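Last updated: August

Monday, bench notes, stud wear and the turning rig

Started late because the kettle lead had gone wandering again and I wasn't going to begin without tea. For anyone picking this up cold, we're still on the moulded studs for the Karkis women's side, who have asked us (very nicely, I must say) whether the Rendinari soles are really gripping less by half-time on their new pitch or whether it only feels that way when you're a goal down and tired. I have some sympathy with both explanations.

The rig is as it was last week. Foot form in the clamp, boot laced over it, weight on top, then the whole lot turned slowly by the arm on the turf tray while the gauge reads the highest pull. I've stopped lacing to "comfortable", as I wrote so unhelpfully last time, and now go to the mark Ansel put on the laces in biro. It makes a much bigger difference than I expected! My early readings were all over the shop and I think a good deal of it was me being soft with the knots.

Did 8 turns on the unworn left boot before elevenses. Lovely steady numbers, nothing to grumble at, all written in the back of the book in pencil. Then swapped to the worn left and did another 8. The pull is lower, and lower every time, though by less than I'd have guessed from looking at the studs, which are properly rounded off at the toe end and have a sort of slant to them on the outside edge. Efa Beddoe thinks the slant comes from wingers cutting inside all afternoon, and as she played there for years I'm inclined to listen. She's going to ask the club which of the players had this pair. If it was the left back all along we shall both look a bit silly.

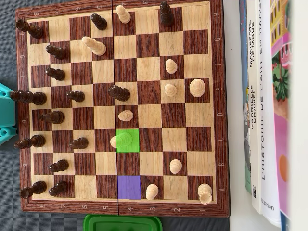
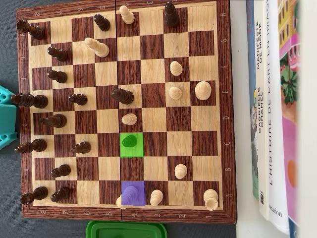

After dinner I turned to the turf tray, and this is the bit I'd like people to read before they use it. The Lemirik sample has been down since the start of the job and the fibres are lying over in a ring where the boot goes round. I brushed it up with the stiff brush, did a turn, brushed it again, did another, and the readings crept back towards the morning's. So some of what I had been calling stud wear was probably tray wear, bother it. How much, I can't say yet. I've written "flattened?" against the affected lines and left them in, as I'd sooner have a messy page than go back later wondering what I rubbed out.

New habit from now on, please, everyone: brush against the lie of the pile between every turn, 3 strokes, not pressing hard, and top up the rubber crumb if you can see backing. The crumb is in the lidded tub under the sink. Do not use the other tub, which is sawdust from when Ansel was mending the door.

Speaking of Ansel Ridgeway, he came in mid-afternoon and asked the sensible question, as he tends to, about whether a slow turn tells us anything about a player planting her foot at full pelt. I said it tells us something about one boot against another and I wouldn't go further than that. He'd like a quicker arm. So would I, but the bearing already complains at this speed and I don't fancy it letting go with my face that close. He has taken the drawing home to have a think. We talked for far too long about the Karkis cup run and I let the tea go cold.

Gauge drift: checked against the hanging weight at the start and again at the finish. It read 60 both times, which cheered me up no end. The cable is still touchy near the plug, so leave it taped where it is and don't move the bench to sweep.

Odd one at the end of the day. Turn 23 gave a pull well above anything else on the page, worn boot, brushed tray, nothing different that I know of. I had a look underneath and found a stud had caught in the seam where the two bits of turf meet. I've struck that one through with a note, and the tray needs shifting along a bit so the boot stays clear of the join.

Still to do: the right boots, both pairs. Wet tray after that, with the watering can and a towel down first this time. Write to Paul at the Karkis ground and ask how often they brush the pitch, and whether it's the goalmouths only or the whole lot. Efa has the key to the boot cupboard.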